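Home
What we do
Who we are
Work with us

About Restden

Restden collects and checks training examples for robots that pick things up. Customers send us a task, we run it on an arm, we label what came back, and they get a set of episodes they can train on. There isn't much more to the business than that, and we'd be wary of anyone in our line of work who told you there was.

We started because Peter Šindelář had spent too long training grasping models on other people's data. Every set came with a big number on the front. Few came with a note on how many grasps had failed, who had decided what counted as a failure, or whether the same plush toy had been sitting in the same corner the whole time. He moved to Skastthorpe, rented a unit with a loading door, and began keeping the notes he had wanted to read.

What we believe, such as it is

More data is sometimes just more data. We once delivered 3000 episodes to a customer and later had to tell them that 1000 of them were near copies of one another. They were decent about it. Since then every batch is checked for repeats before it leaves the building, and the repeats come off the bill.

We don't quote success rates on our website. A rate of 96 per cent means very little until you know the objects, the bin, the lighting and who was scoring. If you want ours, ask, and we'll send the conditions with it.

Failures stay in the set. So do the dull ones, where the arm goes down and closes on nothing. Some customers ask us to take them out and we try to talk them round.

We have no opinion on general purpose robots arriving in September or any other month.

How we're organised

There are 2 groups. Bednárik, our labelling tool, has its own small team, which also handles the scoring rules and most of the arguments about them. Collection is run separately, so that whoever sets up a task isn't the one marking it.

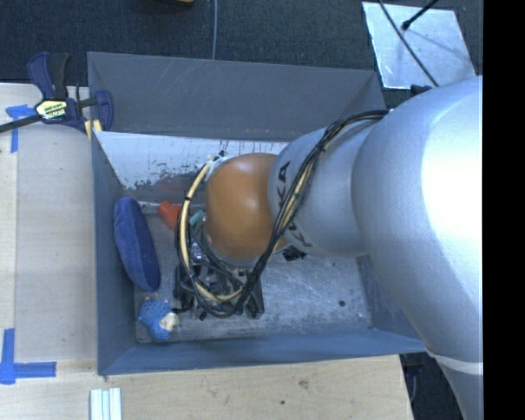
Oretero Bin Picking Group, Restden, Skastthorpe

Oretero is the collection side. Its work is mostly soft toys and other small, brightly coloured things in a grey bin, with a KUKA arm reaching in over them. Bins get scuffed and we leave them that way. A model that has only ever seen clean metal tends to be surprised by a customer's warehouse.

The group keeps a written log of every change to the cell, down to tape marks and clamps. It's tedious to read and we send it with every delivery anyway.

Visits are by arrangement, mornings preferred. Please don't bring your own objects without telling us first.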